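Why does the valley stay gray and cold when it is warm at 2,000 meters?

Posted in Weather and Snow by Mircea Oprea

Hello to all. I moved to Munddale in October and I rent an apartment at 500 meters, near the river. For several days we have fog from morning to evening. My neighbor went up to the Brimer hut and told me that he ate lunch there in a T-shirt. 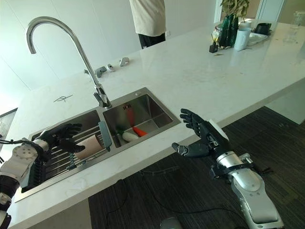
I always learned that the air becomes colder when you go higher. Can somebody explain what happens, and when it will finish? I would like to ski before Christmas.

Filip
Member, Munddale

It is called an inversion. In the long nights the ground loses its heat, and the cold air is heavy, so it flows down the slopes and collects in the valley. Above it there is warmer air, which works like a lid on a pot. In summer the sun is strong enough to mix everything by 10 in the morning, but in late fall it is too low.

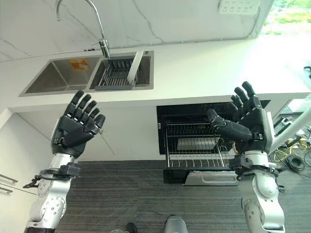 High pressure makes it worse, as there is no wind and the air from above is sinking and warming. Please look at the forecast for wind at the ridge. If it stays weak, the fog will probably stay too. You need a real front with wind, and a small cloudy band is often not sufficient. Last winter we had two weak ones that passed over us and the valley air did not move.
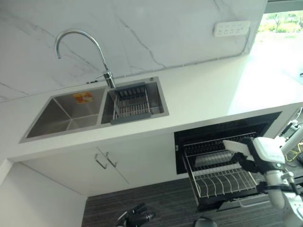 The kitchen, with trees outside the window.

For the skiing I cannot promise you anything. The nights on the mountain are also too mild for the snow guns at the moment.

Evo
New member

Same here every year. Take the first bus up to Brimer and enjoy the sun, bring sunglasses. My app said snow 2 times already and both times it was nothing, so I don't look at it anymore. 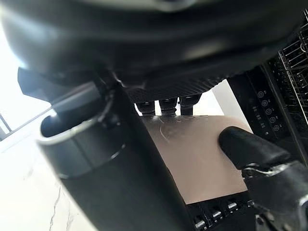

Related topics in Weather and Snow

How to read the wind forecast for the ridge
Fog on the Munddale road in the morning
When do the snow guns start at Brimer?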